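Re: Backing board bows on 8x10 frames

stavros_t
Print buckles by Saturday every time. The backing is tight against the mat. Should I add more tape?
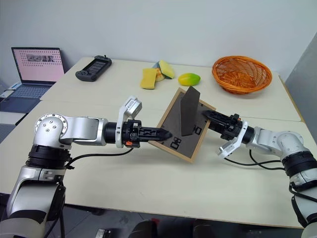 The print is on 2 sheets of matte paper, hinged at the top only.

v_gatti
No more tape. Paper swells with humidity and needs room to move. Trim the mat 2 mm short on each side.

framebench20
Disagree – trimming leaves a gap at the rabbet. Swap the backing for rigid board first. The Faltby board I use stays flat.

v_gatti
Rigid board won't help if the mat is jammed in.

stavros_t
Trimmed one. Will check it again in January.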